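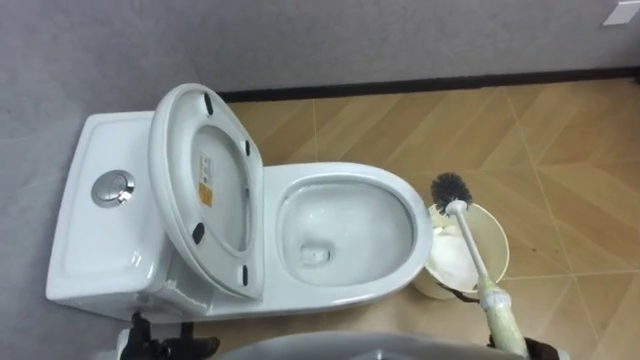 Downstairs loo and back hall, Fitzsimmons House, March 2022. Quick page so everyone can see where we've got to. Will tidy up the wording when I get a minute, don't hold your breath.

Started in February with the floor. Budget was 700 for the lot, incl. paint. Went over by 94, nearly all of it on the waste pipe (long story, see further down). Yiran Feng did the plumbing, Yaryna Ostapchuk the painting, me and Ningsih everything that involved a bucket.

## The loo

One-piece, white, tank and bowl all in one smooth lump. No join behind the seat to scrub with an old toothbrush. Very pleased about that.

Round chrome button on top of the tank. The old one had a lever you had to hold down and count. Fingermarks show on the chrome, so a dry cloth over it at the end please.

Lid up, little dark bumpers on the underside. If one falls off, keep it! Don't hoover it up. Put it in the jar on the hall shelf and tell me.

Small label still on the lid. Ningsih wants it off, I want the details copied down first. Hair dryer and a plastic card when we get to it, no scraping with anything metal.

Brush holder is the pale cream one, stands to the right of the bowl. White cloth or liner in it at the moment. Cloths are meant to live under the basin, so if you find one wandering put it back in the tub.

## Cleaning it, since I keep getting asked

- Bowl first, under the rim, leave the stuff to sit while you do the basin
- Seat both sides, then the lid both sides, then the hinges
- Outside of the bowl right down to the floor, people forget the floor
- Round the back of the tank as well. Dust loves it there
- Flush, brush, flush again, let the brush drip over the bowl before it goes back
- Button last

Nothing gritty on the white. The old basin went dull in a year from the powder we were using. Blue bottle or the vinegar spray, never both together.

## Pipe trouble

The 94. Yiran took the old pan out and the waste was 80 mm off where the drawing said it would be. So, new connector, second trip to Lurnard, and they shut for lunch. Then the first connector was the wrong angle. Third trip. All in now. If you see any damp at the base ring me straight away, don't put a towel down and hope.

Stopcock is behind the small hatch in the hall, turns clockwise to shut. Stiff. Use both hands.

## Walls and hall

Yaryna did two coats in the loo and three in the hall, becuase the old green kept grinning through. Paint is Alero bathroom matt, half a tin left, on the top shelf of the meter cupboard with the lid tapped down. Use that for touch-ups and nothing else, we tried another grey by the door frame and you can see it a mile off.

Hall hooks are back up, 9 of them, same order as before so nobody loses their peg. Shoe rack goes back once the skirting has had its top coat. Until then shoes on the newspaper.

Mei Blackwood has the spare key for the meter cupboard. Mei Iwasaki doesn't any more, so please stop asking her, she's been very patient about it.

## Still to do

- Loo roll holder, bought, not fixed up. Left or right of the seat? Votes to me
- Seal round the basin, needs doing again at the corner
- New bulb in the hall, the warm sort not the blue sort
- Privadik lock for the door, on order. Knock for now
- Threshhold strip between hall and loo, Yiran has measured up

More pictures of the hall when the ladder's gone. Old tiles are stacked by the side gate if anyone wants them for pots or slug defences, help yourself, anything left after the weekend goes to the tip with Ningsih Ngui and her van.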